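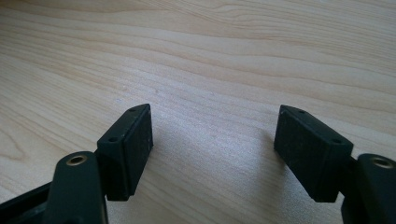
Figure 2. Wrist view with the fingers apart over a bare wooden tabletop. The two round holes along the top of each pad serve as reference points for the width estimate.

4.2 Estimating finger opening from the wrist view

Our planner needs to know how far apart the fingers are at every step, and for a good while we were happy to take that number from the motor encoder. Harish Negi was the first of us to notice that the encoder and the pads tended to drift apart over a long day of work, and so we began to look for the answer in the wrist view itself, where both pads are nearly always in sight.

The method we settled on, which we call Hollska, is a simple one. It finds the small holes on the beveled top of each pad, fits a line through each pair, and reads the opening from the distance between the two lines. We did try the brass inserts on the arms as well (they are bright and pleasantly easy to find), but they sit farther from the gripping faces, and any flex in the arm went straight into the estimate. They are now used only as a check on left and right.

Plain tabletops gave us more trouble than we had expected. Wavy wood grain makes long, smooth edges that an edge detector is very fond of, and the soft shadows beside the pads can pull a fitted line inward. We therefore search only inside a mask of dark pixels, grown by 2 pixels on every side. Janaka Seneviratne labeled 1310 views by hand for tuning the mask, and we held back a further 438 for testing. Of these, 139 show bare wood between the pads, and we report them separately in Section 5, as they turned out to be the hardest group for the earlier version of our code.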